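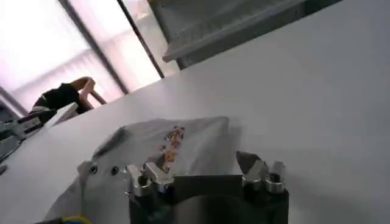

Silver brackets and fittings, white table behind.

Ticket: Creek loggers at Mulitz show water level going up and down when the creek does not
Opened: 26/10/2018
Opened by: Tamara Anghel, Flallmont Watershed Group
Product: Sustmont level logger, creek type, and one Sustmont air logger
Status: Closed

PROBLEM AS REPORTED

We have 9 creek loggers in the restored part of Mulitz Creek, from the upper bridge down to Mulligan Meadow. They measure the pressure of water together with air. One more logger hangs on a post in the meadow and measures only air. The software subtracts the air from the total and gives us the water level.

At 3 of the creek loggers the level is not believable. It goes down in the morning and comes up in the evening, and during the windy days last week it made a big jump and then a big drop. I was at the creek on one of these days and read the staff plate myself, morning and afternoon. It was the same line both times. The other creek loggers give a quiet curve, as I would expect before the rain.

The wrong ones are the three at the meadow. This is the place where we planted 1,400 willow stakes, and we need to know how long the roots are under water, so for us it is the worst place to have bad data.

What I have tried before writing to you:

- Changed the batteries in the three loggers. No change.
- Cleaned the small holes in the cap. There was some silt in one of them. No change.
- Exported the file again on another computer. The same numbers.
- Put one of the three loggers in a bucket of water in our shed overnight, next to one good logger. The good one gave a flat line. The other one moved.

I attach the raw files for all loggers and the field sheet.

REPLY, Daithí Coughlan, Sustmont support

Thanks for the files, and for doing the bucket test already. Before we talk about replacing anything, could you look at the raw pressure for the two bucket loggers, without the air subtracted? In the export window, uncheck "Compensate" and save again. Put both curves on one graph if you can.

REPLY, Tamara Anghel

I did it. This is strange for me. The two raw curves have the same shape exactly, but one is moved to the side. When I slide the bad curve it lies on top of the good one. So I think the sensor is healthy and the clock is not?

REPLY, Daithí Coughlan

Yes, it's the clock setting. I checked the header in each raw file. The six good creek loggers and the air logger are set to Pacific Standard Time. The three at the meadow are set to UTC. That puts them 8 hours apart, and the software does not warn you. It takes the clock in each file as written and subtracts the air pressure from the wrong part of the day. When the weather is calm the error is small. When a front goes through you get a jump.

Do you know if those three were started by a different person or from a different laptop?

REPLY, Tamara Anghel

From a different laptop, yes. It was the new one, and I started them myself, so I can not blame anybody. I see now that the box "Use computer time zone" was not checked on this laptop.

Two questions. Can the old data be saved? And what should we do in winter, when the computer changes its clock but the loggers are out in the creek?

REPLY, Daithí Coughlan

The old data is fine. Steps:

1. Make a copy of the raw files and keep it somewhere else.
2. Open each of the three files and choose Edit, then Time Shift.
3. Enter minus 8 hours. Do not change the start date by hand.
4. Save under a new name and run the compensation again with the same air file.
5. Compare with one staff plate reading before you trust it.

For winter, leave every logger on standard time all year and do not check the daylight saving box. The logger never changes its clock by itself.

REPLY, Tamara Anghel

Done for all three. The morning and evening movement is gone, and the big jump of the windy days is gone also. I compared with my two staff plate readings. The curve agrees with both within the thickness of the painted line.

One thing is still open from my side. The lowest logger shows a slow rise of the level over the whole period, and I do not have a plate there to compare. It can be real. There is a lot of leaf material against the fence below the meadow and perhaps the water is backing up behind it. I will clear it and look again after the December download. If the rise stays I will open a new ticket.

Changes we made to our own field sheet:

- New line for "time zone of logger", to be written down before the start button is pressed.
- New line for "which laptop".
- Staff plate reading at every visit, also when the water looks the same.

CLOSED by Daithí Coughlan. Cause: time zone setting at launch. No hardware replaced. Request for a warning message in the export window passed on to the software team.

Comments

creekside_r: Same problem with our pond loggers last spring. We sent one back for testing and it came home with nothing wrong found. I will look at the header tonight.

M. in the valley: Does the Time Shift also work on files that were already compensated?

Tamara Anghel: I tried it only on the raw files. On a compensated file the air is already subtracted wrong, so I think it would only move the mistake.

creekside_r: Checked. UTC. Thank you Tamara.

Related tickets

Air logger reads high when the post is in full sun
Silt in cap holes after first storm
Export stops when file name has a comma
How deep to set the pipe in a gravel bed
Battery shows full, logger will not start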